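Home | Features | Workplace | Archive | Subscribe

Can a Machine Do the Laundry Yet?

The short answer is that it can do some of it, on some days, if the basket is in the right place. The long answer takes a trip to Cundthorpe.

Fandberg has its workshop there, in a low building behind a tile warehouse. The company has been working on household robots for six years. Its current project is called Bravo, and Bravo is about laundry and nothing else. Dishes were dropped from the plan in September, and vacuuming was never on it.

I spent two days watching. On the first morning the job was to move clothes between a basket and a front-loading washer. A person does this without thinking and usually while thinking about something else. A robot has to find the opening, get a hand through it, close the fingers on something soft, and pull without taking the rubber seal along. Cloth is the hard part. A cup keeps its shape when you pick it up. A T-shirt has a different shape every time, and half of it is usually under another T-shirt.

Fandberg tests in sets. A set is 16 runs of the same job, and the engineers write down what went wrong after each one. The complaints in the log are ordinary ones. A sock stayed in the drum. The basket slid. The hand closed on air. Somebody had left the detergent drawer open.

Speed is the other trouble. The company's target for moving a small load is 10 minutes. I can do it in less than one, and I am not quick. The people at Fandberg don't argue with that. Their view is that a slow machine is fine if you can leave it alone, and so far you can't. A person stands nearby the whole time with a hand near the stop button.

Shop floors are further along, but maybe less than you would think. Incombe, which runs a commercial laundry for hotels, put in an automatic towel folder two years ago. It folds 700 towels an hour as long as a worker feeds each one in flat by the corners. The folding was never what wore people out, the floor manager told me. It was pulling wet sheets out of the washers, and they still do that by hand.

That gap is why the washer door gets so much attention at Cundthorpe. If a machine can empty a drum at home, it can probably learn to empty a bigger one at work. Fandberg would like to sell to both. It has no price yet and no date, and I was asked not to guess at either.

What I can say is that the parts of the job are at very different stages. Carrying folded things is mostly solved. Reaching into a drum is getting there. Sorting darks from whites is easy for a camera. Checking pockets has not been tried. Getting a fitted sheet to lie flat is something the engineers talk about the way other people talk about their taxes.

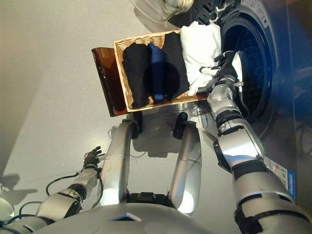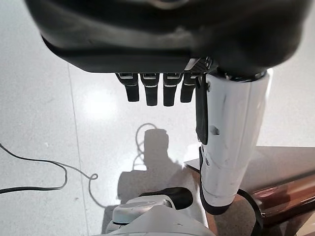
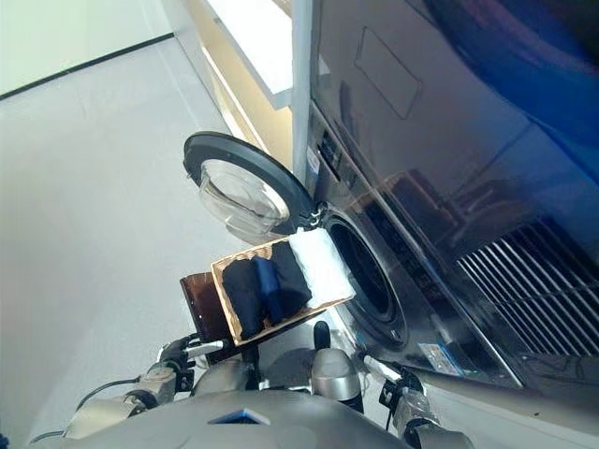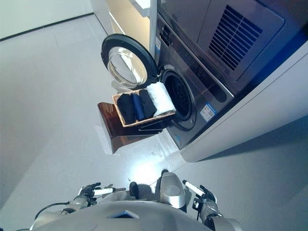

Halldóra Kjærgaard read a draft of this piece and thought I had been too easy on the whole idea. She is 87, she wrote, and has done laundry every week of her adult life, and the washing machine already did away with the part worth getting rid of. What is left takes her a few minutes and gets her out of the chair. She would take a robot that cleaned the oven, though, and she wanted to know if anyone was working on that. I passed the question along to Fandberg. They said ovens had come up once in a meeting, and that the cleaning spray would be hard on the fingers.

Contact the editors | Copyright, all rights reserved | Back to top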